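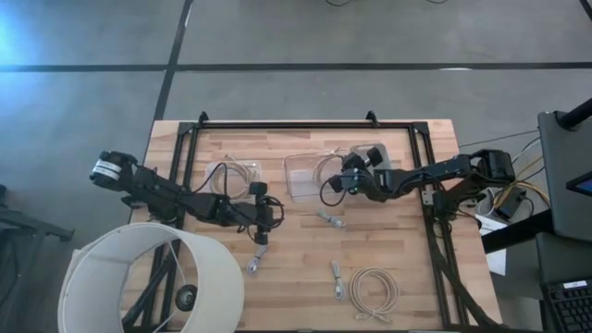

Pay the Opening Act: Why Small Comedy Rooms Need a Published Minimum

Submissions to the Ellarness Live Performance Review close on 25th July, and the discussion paper gives a single paragraph to stand-up comedy. It treats comedy as a branch of hospitality, something that happens in the back of licensed premises when the kitchen is quiet. Theatre receives a chapter and live music receives two. The view put in this essay is that comedy deserves better treatment than that, and that the review should begin with the matter of pay for unbilled and opening performers.

The present arrangement is well known to anyone who has worked in it. A room charges admission, or takes a share of the bar, and engages a headline act and a host for a fee agreed in advance. Between them stand several newer performers who receive a drink voucher and the chance to be seen. The custom is old, and it is defended by people of good will. Many of them began in the same way and regard it as a fair apprenticeship.

An apprenticeship, however, has terms. It has a beginning and an end, a person responsible for instruction, and a wage, even if a low one. The unpaid spot has none of these. A performer may do five minutes at the same venue for three years and remain, for the purposes of the door takings, a guest. No one is required to say when the guest has become a worker.

A distinction should be drawn at once between open mic nights and ticketed shows. An open mic charges nothing or very little, accepts whoever signs the sheet, and makes no promise to the audience about quality. Such nights are the training ground of the form and should be left alone. It would be a serious mistake to load them with obligations written for commercial programs. The concern here is the ticketed show, sold under a printed bill or the name of a venue, in which part of the evening is supplied by people who are paid nothing.

The Fiklow Rooms offer a useful local case. In May the management published its scale of fees for the first time. Every performer on a ticketed bill now receives a flat payment, set out on the booking page beside the running order and the parking instructions. The theatre seats 209, and its comedy program has continued on the same nights and at the same ticket price. The management has been candid that the bills are shorter than they were. Where there were once seven acts there may now be five, and the interval falls earlier.

Some will regard the shorter bill as proof that a minimum fee costs newcomers their chances. This objection is the strongest one available and should be met squarely. Fewer spots on ticketed bills do mean fewer appearances for performers in their first or second year. The loss is real, particularly outside the centre of the city, where a single monthly show may be the only one within an hour's drive. It must be weighed against the kind of performer who presently cannot accept the spots at all. A person who works evening shifts gives up wages to appear. A parent pays a sitter. A comic living in Tatiden must pay for fuel both ways, and often for a motel, in return for 10 minutes on stage. The unpaid system selects for those who can absorb these costs, and we should not be surprised when the bills it produces are narrow in background and in subject.

Chaminda Kodikara, who ran the late show at the Ostrowski Hotel for many years, has argued in the venue's newsletter that the market will sort the matter out, as good acts will move to rooms that pay. His record as a promoter earns him a hearing. Yet a market depends upon information, and in comedy there is very little of it. Fees are arranged by private message. Performers are reluctant to ask what others received, fearing that the question will be taken as a complaint. A new act learns the going rate by rumour, usually long after accepting less.

For that reason the first recommendation of this essay concerns disclosure. Any venue receiving a licence concession or public grant for live performance should be required to publish what it pays each class of performer, including those it pays nothing. The requirement would cost a venue almost nothing to meet. It would allow audiences to know where their admission money goes, and allow performers to decide whether a long drive is worthwhile.

The second recommendation is a minimum fee for ticketed comedy, applying only to venues in receipt of such support. The figure should be modest and reviewed each year in consultation with both promoters and performers. It should cover the host as well as the opening acts, for hosting is skilled labour and is too often treated as a favour between friends. Charity benefits should be exempt, provided that the beneficiary is named on the ticket.

A third matter, cancellation, is not mentioned in the discussion paper. A performer told at six o'clock that the show will not proceed has often already left work and paid for travel. Half the agreed fee, payable on any cancellation made the same day, would be a reasonable rule and is familiar from other kinds of casual engagement.

The review will hear that comedy is informal by nature and that its looseness is part of its appeal. On stage, that may well be so. The booking of acts and the division of the door are ordinary business, and should be conducted as such. It is to be hoped that the final report will give the subject more than a paragraph.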